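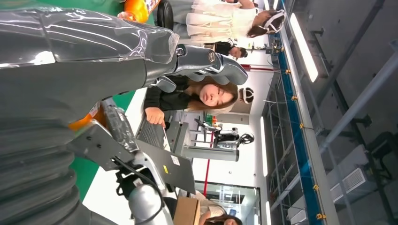 Dmytriv replied: Before you pay anyone a cent for that softener, find out how hard your water is. Everything else is sales talk.

Home Topics Ask Unanswered Log in

Is a salt-free water conditioner worth the money?
Posted by Hukeck

We bought a house on a private well in November and the faucets were already crusty. A salesman came by and quoted me for a Skorance salt-free unit. He did a test at the kitchen sink where he put drops in a tube until it changed color, and then he dropped something else in and it went cloudy, and he looked very sad for me. He says no salt, no drain line, no maintenance, lasts forever. I asked what the water would measure afterward and he said "it works differently." That bothered me. Has anyone lived with one of these for more than a few months? I have a tank water heater and a dishwasher that leaves white film on everything.

Dmytriv

To add to what I said up top. The cloudy tube proves you have minerals in your water. You have a well, so you knew that. He was right that a salt-free unit won't change the reading, and that is my problem with them: you have no easy way to check whether you got what you paid for. "Less scale" compared to what?

Get a drop test kit and do it yourself, or send a sample to a lab that doesn't sell equipment. Ask for iron and manganese too. I spent 200 dollars on a cartridge for scale when half my staining was iron. A regular salt softener is dull and you have to haul bags, but you can test the water before and after and see a number move. I'd want that for anything over 1,000 dollars.

Cido

I have had a salt free one for two years and love it!! Water tastes great and my skin is better. Kettle still gets a bit of white stuff but it wipes off.

Hukeck

Did you change anything else at the same time? New kettle, new soap? Asking because the salesman told me about skin as well and I can't see how that would work if the minerals are still in there.

Cido

We did put in a carbon filter the same week so could be that I guess.

Dmytriv

I'd bet on the carbon filter for the taste. Try a 35 dollar test kit and a jug of white vinegar on the faucets first. Drain a few gallons off the heater and look at what comes out. If the salesman's price is only good today, let today go by.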